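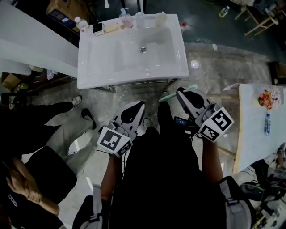

Ticket status: Open, waiting on customer
Product: Priltance water softener, under-sink model
Category: Low flow / pressure

Customer message

Hello, and thank you for picking this up so quickly. We had the softener fitted in July at our house in Avside and were delighted with it, the kettle has never looked so clean! For the past fortnight, though, the cold tap in the bathroom has slowed to a dribble first thing in the morning. By lunchtime it is nearly back to normal. The kitchen is fine all day, and so is the shower. I have topped up the salt and turned the stopcock fully open (it was already open, but I felt better for checking). The display shows no fault code. Is there something I should be doing?

Support reply, 10:15

Thank you for such a clear message, and I'm sorry your mornings have been a nuisance. A slow tap that picks up later in the day often points to the timing of the regeneration cycle, so let's begin there. Please hold the Menu button for 4 seconds and tell me what start time comes up. If it reads 6 am, change it to 2 am and press Save. Then put the unit into bypass for one morning and see whether the tap runs any better.

Customer message, 16:40

It was set to 6! I've changed it and saved it. The bypass lever is terribly stiff, mind you, and I didn't like to force it. Should it move easily?

Support reply, 17:05

Well done for finding that, and quite right not to force the lever. The Barredo valves on the earlier units do stiffen up. Leave it where it is for now and I'll ask our parts team at Gason to post you a replacement handle, free of charge. In the meantime, do unscrew the little mesh filter on the end of the bathroom tap and rinse it under the kitchen one. Let me know how the flow is tomorrow morning and I'll keep the ticket open until then.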